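The Blue Cloth

When Trinidad Sebastian came back to her aunt's room in October, the guests were gone and only their eating remained. Her aunt slept in the next room. Trinidad decided to clean before she woke up, and she began with the peel, which smelled the strongest.
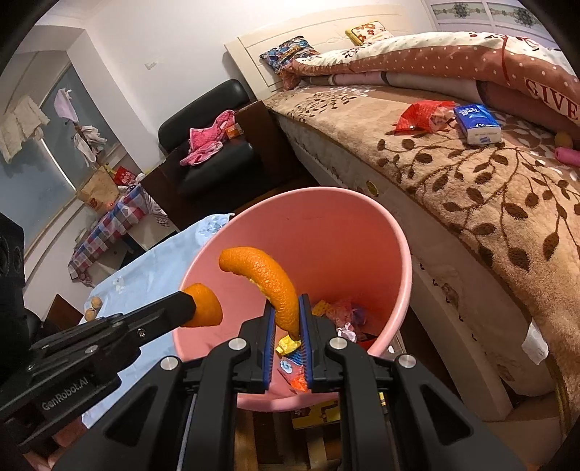
The oranges went first.

She had counted on ten minutes. But each wrapper had somebody's voice in it. Her cousin had read the jokes from the candy papers aloud, badly, and her uncle from Gatchalian had complained that in his time one paid 12 for a whole bag and now one paid 80. Then he had eaten more than anyone.

"Leave the walnuts," her aunt called through the wall. So she was not asleep.

"I did not touch them!"

"And leave the little nets."
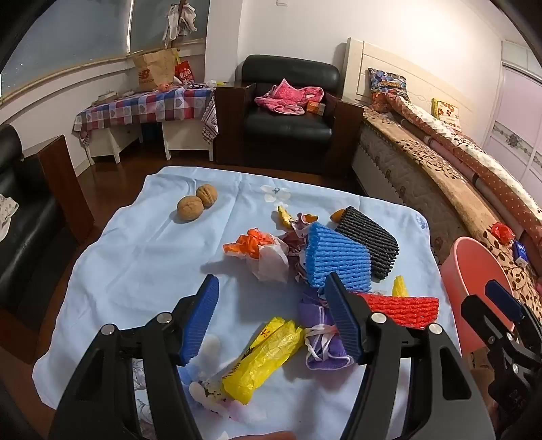 Rowena Magbanua had never thrown away a useful thing in her life. She kept string, she kept jars, she kept the letters of a man called Skolo whom she did not marry. Now it was the foam nets from the fruit. Trinidad picked up the blue one, then the black one beside it, and pressed them between her fingers. They were soft and came back to their shape each time. What could a person do with such things?

"I put them on the Christmas glasses," said her aunt, who was standing in the door now — in her socks, with her hair flat on one side. "In the box. So they do not knock together."

"You have four glasses, Auntie."

"I had 12. That is why."

Trinidad laughed and moved the walnuts a little, only to show that she could. Her aunt moved them back.

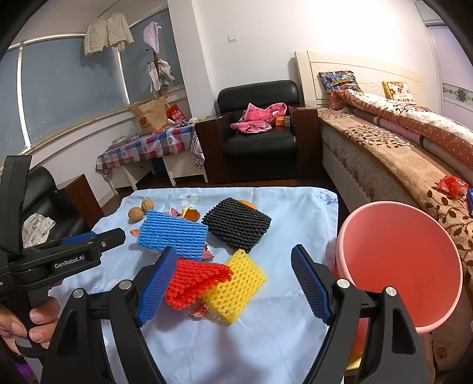

The Box

It was on top of the wardrobe, behind the winter blankets, and Trinidad had to stand on a chair to reach it. Her aunt held the chair with both hands and gave instructions the whole time.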